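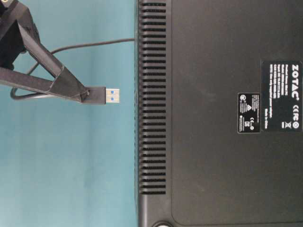
## 5 家务和车间杂活，机器到底能不能干

写到这一节我可以松口气了，前面的公式和消融实验都交代完了，接下来聊聊我自己最想聊的部分：我们折腾了这么久的这套东西，放到真正的杂活上，到底行不行？

先说结论的大概方向吧，省得大家翻到最后：能干一部分，干得慢，而且哪一部分能干、哪一部分不能干，跟我一开始猜的差得挺远。我原来以为最难的会是叠衣服（布料嘛，软的，没形状，谁都说难），结果真正把我们按在地上摩擦的是线。各种线。电源线、网线、USB 线，只要一头已经连着东西，另一头要机器去处理，事情马上就变味了。

### 5.1 我们挑了哪些活

挑任务这件事我们吵过好几轮。Cornel Avram 一直主张从维修台上挑，理由是维修台上的活有现成的“做完了没有”的标准，插进去就是插进去了，螺丝拧到底就是拧到底了，不像擦桌子，擦到什么程度算干净，十个人有十个说法。我那时候更偏向家里的活，私心是我特别讨厌整理电视柜后面那一团线，总想着哪天能有个机器替我钻进去。

最后折中了一下，分成两组。家务组有收碗碟、叠毛巾、把充电线插回充电头、给柜子里的瓶瓶罐罐归位；车间组有拧盖板螺丝、贴标签、给小型主机接外设、理线并卡进线夹。两组里都有跟线有关的任务，这是故意的，我想看同一种技能换了场合以后会掉多少。

车间组的台面是在 Grindale 搭的，那边有一间空着的装配间，采光很差，好处是灯可以全归我们管。家务组在 Omberg 的样板厨房里做，那边正好相反，有一扇大窗，从早到晚光线一直在变。我一开始嫌它麻烦，后来觉得这扇窗帮了大忙，家里本来就是这样的嘛，谁家做饭还拉遮光帘呢！

控制软件两边用的是同一套，就是第 3 节讲的 Usano，参数没有按场地单独调过。这一点审稿人上一轮问过，所以我在这里再啰嗦一遍：换场地只重新做手眼标定，别的一概不动。

### 5.2 怎么算成功

这个小节写起来很枯燥，可是不写清楚后面的数字就没法看。

我们把每次尝试从夹爪离开起始位开始算，到机器自己报告“完成”或者操作员喊停为止。机器说完成了，而检查的人认为没完成，算失败；机器没说完成，东西其实已经弄好了，也算失败。后面这种情况听起来有点委屈它，但我坚持这么算。设想你在厨房里等着，毛巾早叠好了，机械臂还悬在那里一动不动，你敢不敢伸手去拿？我是不太敢的。

对插接类任务还多一条：插完以后由操作员用手轻轻往外带一下，没松，并且主机那边认到了设备，才记成功。有几次插头是进去了，可是斜着进去的，看着像那么回事，一带就出来。这类我们都按失败处理，没有单独开一栏。

操作员只有在三种情况下可以介入：夹爪顶住了东西还在继续加力，线缠到了机械臂关节上，或者物件马上要掉下台面。介入了就算这一次结束，不允许扶一把再让它接着做。（早期我们允许过扶一把，结果不同的人扶的力度和时机完全不一样，数据没法比，那批全扔了。心疼。）

### 5.3 家务组

收碗碟比我想的顺利。盘子平放的时候几乎没什么悬念，碗叠着碗会麻烦一点，两只碗吸在一起的时候夹爪经常一次拎起来两只，它自己还挺高兴地报告完成。我们后来加了重量判断，这个毛病好了很多，但没有根治，轻的塑料碗叠在一起还是会骗过它。

叠毛巾嘛，能叠，就是丑。对折两次之后边角对不齐，我妈要是看见了肯定要重叠一遍。但按我们定的标准（折成能放进抽屉的大小，不散开）它是合格的。这里我得替标准说句话：我们问过平时干这个活的人，大部分人对家里毛巾的要求真的就是能塞进抽屉。

瓶瓶罐罐归位的失败主要来自反光。玻璃瓶在下午那段时间特别糟糕，大概就是太阳正好打到台面上的那会儿，深度图上瓶子中间会空一块，机器以为那里是个洞，伸手就想从洞里穿过去。换成先用侧面视角找瓶盖，再从瓶盖往下推瓶身，情况就好多了。这个办法一点都不高级，写进论文里我还有点不好意思，可它确实管用。

充电线插回充电头就是另一回事了，我放到 5.4 里跟车间组一起说，两边的毛病长得一模一样。

### 5.4 线，还是线

图 5 是车间组“接外设”这个任务里的一个时刻，夹爪夹着 USB-A 插头的黑色外壳，金属头朝右悬在主机左侧的空处，离机壳还有一段距离。主机是 ZOTAC 的，侧着放，底面朝外，标签和散热格栅都露在外面。请大家留意那根线：它从插头后面往左出来，绕了个圆圆的弯，再从夹爪的斜撑后面兜过去，一路弯到主机上半截的左边缘。

这个弯就是我想讲的全部困难。

人插 USB 的时候，线在后面怎么弯，我们基本上不管。手腕一转，小指顺便把线往旁边一拨，眼睛都不用看。机器不一样，线一弯就有弹性，有弹性就会推插头，而插头是被两片硬硬的指尖夹住的，推力一大，插头在指尖里就会偏。偏一点点，你从外面根本看不出来，到了插口那里就是进不去。

我们一开始的做法很朴素：假定插头在指尖里的姿态是固定的，抓取的时候测一次，之后就按这个姿态去对准。结果可想而知。线短的时候还行，线一长、弯一多，姿态在搬运途中就变了。后来改成接近插口之前再看一眼，问题又来了，看哪里呢？黑色外壳、黑色线、黑色主机，三样黑的东西挤在一起，边缘检测几乎全靠运气。我们把背景换成了平整的蓝绿色，就是冲着这个去的，至少插头还悬在背景前面的时候轮廓是干净的。金属头倒是好认，亮，而且里面那块蓝色塑料从两个方孔里透出来，给了我们一个特别好用的参照。Psarras 那个小的检测模块（见第 4 节）最后就是专门认这两个方孔的，有了它，绕插头轴向的翻转也能一起判断出来，不用再靠“插不进去就翻个面”这种人类传统艺能了。

说到翻面我得多讲两句。USB-A 插反这件事大家都有切身体会，我原本想当个笑话在引言里提一下，合作者说太不严肃，给删了。可是它真的影响实验设计！机器第一次插不进去的时候，它要面对的是一道选择题：位置偏了、角度斜了，还是面反了？三种情况下，力传感器上的读数非常像，都是顶住了，往前走不动。人会晃一晃，凭手感分出来，机器要学会这个晃一晃，需要的数据比我们想象的多得多。我们最后攒了大约 3,000 条人工遥操作的插接示范，其中相当一部分是故意插错再纠正的，光是录这些就录到手酸。

有意思的是，故意插错的那部分示范反而最值钱。只用一次成功的示范训练出来的策略，碰到顶住的情况就愣在那里，或者更糟，继续往前顶。加上纠错的示范以后，它学会了退出来一点，换个方向蹭着找边。动作很像人，又慢得让人着急，有几次我在旁边看着，手都伸出去了，硬是又缩回来。

### 5.5 结果，以及我对结果的一点看法

车间组和家务组里跟插接有关的正式尝试合起来是 1,101 次，其中有 97 次是操作员按 5.2 的规则喊停的，大头都是线的问题，不是缠到了就是插头被线带歪以后夹爪还在加力。其余失败是机器自己放弃，或者报告完成但没通过检查，分项的表放在附录里，这里就不搬过来了。

时间上，接外设任务里单次成功的中位耗时是 105 秒。对，插一根线，105 秒。我第一次跟做装配的朋友讲这个数字，对方的表情我到现在还记得。可是你把时间拆开来看，真正往里插的那一下很短，绝大部分时间花在插之前：看一眼，挪一下，再看一眼，等线不晃了，再挪。等线不晃这一步尤其费时间，夹爪停稳以后线还会自己慢慢荡一会儿，我们设了一个等待条件，位移低于阈值才继续。把阈值放宽确实会快，可是喊停的次数也跟着往上走，试了几档，最后还是选了保守的那一档。

有位同事建议干脆加第二只手，一只夹插头，一只扶线。道理上我完全同意，人也是这么干的。我们没有做，一是预算，二是我心里有个执念，想看看单臂到底能走到哪一步。家里如果真要放一台机器，多数人大概只愿意让出一只手臂的地方。这个执念对不对，读者自己判断，我在讨论里也写了反方意见。

再说两组之间的差别。同样是插接，从车间搬到厨房，成功率是下降的，这在意料之中；意料之外的是下降的原因。我本来准备好了一大段讲光照，结果录像一段一段看下来，光照只占小头，主要原因是东西没固定。车间组里主机放在台面上有挡块，推它不会跑；厨房里的充电头就那么搁在那儿，夹爪一顶，充电头往后滑，机器以为自己插进去了（力确实变小了嘛），兴高采烈地收工。人会用另一只手按住，或者拿手掌根抵着，我们的机器没有这个概念。

后来我们试着让它先把充电头推到墙边，靠着墙再插。就这么一个土办法，效果好得让我有点怀疑人生。可它带来一个新问题：台面上如果有别的东西挡在充电头和墙之间，它也照推不误，有一回把糖罐推得贴到了水槽边上，我在旁边吓出一身汗。推之前要不要先检查路线、检查到什么程度，我们现在的版本处理得很粗，这是要老实承认的。

### 5.6 几件没写进方法、但影响很大的小事

论文的方法部分总是干干净净的，实际做的时候满地都是小事。挑几件说说，也许能帮后来的人省点时间。

指尖的形状。我们用的是尖头的夹爪，好处是能伸进窄的地方，夹插头外壳的时候不会挡住金属头，也不容易碰到旁边的格栅。坏处是接触面小，插头容易绕着夹持点转。试过在指尖内侧贴软垫，夹得是稳了，可是软垫本身有弹性，插的时候力先被垫子吃掉一部分，力传感器上的台阶就没那么清楚。最后用的是很薄的一层，薄到我觉得它主要起心理安慰作用，但是拆掉以后成绩确实会掉，那就留着吧。

主机的摆法。侧着放是 Cornel Avram 定的，他的想法是让插口一侧更容易够到，也省得夹爪从上往下绕一个大弯。我起初反对，觉得谁家主机这么放啊。后来去看了几个真实的维修台，还真就是这么放的，横着竖着靠着都有，我收回我的意见。顺带提一句，底面朝外以后标签就露出来了，标签上的白色小字对检测模块是个干扰，尤其那些排得密密的认证符号，早期版本会把它们误认成插口的边缘。处理办法是训练时随机遮挡标签区域，详见第 4 节，这里不重复。

散热格栅。一排一排的细槽，间距又那么均匀，对任何靠重复纹理做匹配的算法来说都是噩梦。立体匹配在格栅上经常错一格，错一格看着没什么，换算成插头的位置就刚好够插不进去。我们干脆在格栅区域不信深度，只用机壳边缘那条直线来定位。这条直线真是救命稻草，又长又直，光线怎么变都在。

线的记忆。新拆出来的线带着包装里绕圈时留下的弯，用过一阵的线会软一些，听话一些。我们在七月中途换过一批新线，成绩一下子难看了，找了好久原因，重新标定、查光源、查软件版本，全都没问题，最后是有人随手把新线和旧线摆在一起，大家才反应过来。从那以后每批线都先用手捋过再上台。可是这又带来一个诚实性的问题：实际使用的时候谁会替机器捋线呢？所以正式结果里我们保留了没捋过的线，并且在附录里单独标出来，想看最坏情况的读者可以直接看那几行。

还有操作员的疲劳。喊停这件事依赖人的判断，上午喊得早，傍晚喊得晚，这是我翻记录的时候自己发现的。我们后来规定每个人连续看一段时间就要换班，也把早先有疑问的录像重新找人独立看过一遍，意见不一致的按失败算。

### 5.7 那么，能干了吗

回到标题里的问题。要是问我愿不愿意现在就放一台在家里，收碗碟我愿意，归位瓶瓶罐罐我愿意（白天拉上一半窗帘），叠毛巾可以让它叠着玩。插线我还不愿意，尤其是插那种一头已经连着贵重东西的线。线被拉紧的时候，受力的可不光是插头这一头，另一头连着的接口也跟着遭罪，而我们的力传感器只装在手腕上，对另一头发生了什么几乎一无所知。在实验里我们靠留足线长来回避这个问题，回避就是回避，我不想把它写成解决。

车间那边乐观一些。车间可以改环境，可以加挡块，可以把背景弄得干干净净，线长也能统一。Grindale 那边的师傅看完演示以后问的第一句话是能不能让它晚上自己插，第二天早上来了直接做通电测试。按 105 秒一根来算，一整夜其实能插不少，慢在这种场合并不要命，要命的是中间卡住一次后面就全停了。所以对他们来说，比速度更重要的是卡住以后能不能自己放下这一台，去做下一台。这个功能我们目前只有一个很简陋的版本：超时就松手、退回起始位、记一条日志。松手的时候插头会掉在哪里，线会不会落到下一台的工作区里，现在都没管。

下一步我想先做的也正是这一块。第二步才是线的形状估计，我们手头有一个初步的模型，能从单个视角猜出被夹爪挡住的那段线大概怎么走，弯得比较平缓的时候猜得还不错，打了圈的时候就开始胡说八道。模型的细节和失败的例子放在附录 C，代码整理好以后会跟 Usano 的下一个版本一起放出来。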